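28/12/2018

Entry for the last working day of the year at the Ritside store. The day was given over to the black moulded covers and to the yellow shelving on which they are kept, this being the one part of the annual tidy that had been left over from November.

The building was opened at 8. The heating had been set low for the holiday period and the far bay took most of the morning to become comfortable. The post contained two catalogues and a letter from Siddiqui confirming that their collection would resume in the new year. The letter has been filed. It does not answer the question put to them regarding the return of pallets, and a further letter will be needed.

Benjamín Durán attended from Wedov to agree the condition of the covers before the year was closed. He had asked in advance that no piece be entered as sound on the strength of its outer face alone, and that each be lifted and looked at along the rim and on the inside. This was accepted. The practice in earlier years was to read the labels where the pieces lay, and several complaints from Dravurum can be traced to that habit. The writer recorded an objection on the grounds of time when the matter was first raised, and now withdraws it.

The floor plan on the wall of the office was found to be out of date. It shows the shelving in its former position and the small parts in the cupboard by the door, from which they were removed some time ago. A corrected plan has been drawn in pencil and will be copied out in ink when the ruler is returned by the front office.

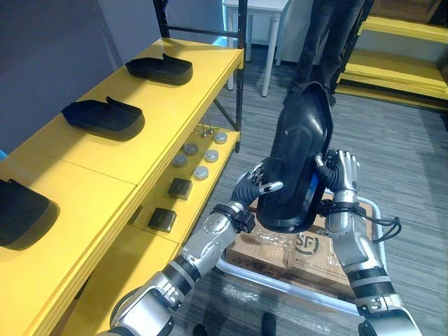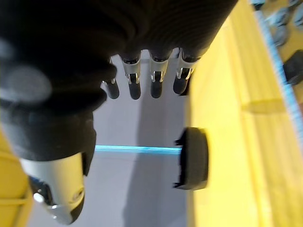
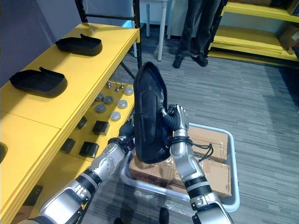 Black moulded pieces on the yellow top, first and last views.

The question of names was raised once more. The stock book calls these pieces covers, the Dravurum order forms call them liners, and in conversation they are generally known as slippers, on account of their shape. Benjamín Durán was of the view that the stock book should prevail. It was agreed that the word "cover" will be used in all writing from the first page of the new book, and that the order forms will be left as they are until the present supply of paper is finished. No ruling was made as to conversation.

The examination itself was slow at first. The moulding shows finger marks readily, and the first pieces had to be wiped with a dry cloth before a fair judgement could be made of the surface. A mark which had been taken for a scratch came away with the cloth. A second mark did not, and the piece concerned has been set aside with a paper tag. It was noted that the overhead light flatters the black finish, and that small faults show better when the piece is turned towards the door. This should be written into the instructions for the next person to carry out the work.

At noon the office was closed for half an hour. Soup was provided from the front office. There was a short discussion of the leave arrangements, which are still not settled, and which were again put off.

In the afternoon attention was given to the lower shelf. The small parts kept there are of several kinds and had been allowed to mix. The small black blocks were brought together, and the domed grey pieces given a place of their own. It has long been the custom to put such parts down wherever there is a clear patch of shelf, and the writer must accept a share of the blame for this. A set of shallow trays was requested from Wedov in November. Benjamín Durán was not aware of the request and undertook to look into it on his return.

The cardboard boxes gave rise to some correspondence earlier in the month, it being held in the front office that they should be flattened and sent for pulp. It is recorded here that they are to be kept. They are in good order and will be wanted when the next lot of covers is sent out. The plastic wrapping is another matter. It is slippery underfoot, it gathers dust, and it should be bagged as soon as it is taken off. A roll of sacks has been placed beside the door for the purpose.

The total carried forward in the stock book, for all lines, is 3,065. This agrees with the running sheet after the correction of one entry which had been copied twice. The correction was made in red and initialled by both parties. Of the covers examined today, 4 are to be held back for a second opinion, the tagged piece being among them. The remainder were passed.

Benjamín Durán left in good time for his train. He was courteous throughout and did not hurry the work. He left behind a pair of reading glasses, which have been placed in an envelope in the top drawer of the office desk, and a note has been sent to Wedov to that effect.

Matters outstanding: the reply to Siddiqui about pallets; the trays; the copying out of the floor plan; the hinge of the stationery cupboard, which has been reported before. The new stock book has arrived and is a little narrower than the old one, so that the columns will need to be ruled again by hand. The writer proposes to do this at home over the holiday.

The heating was turned down and the building locked at 17 minutes past five. The key was left in the usual place for the cleaner.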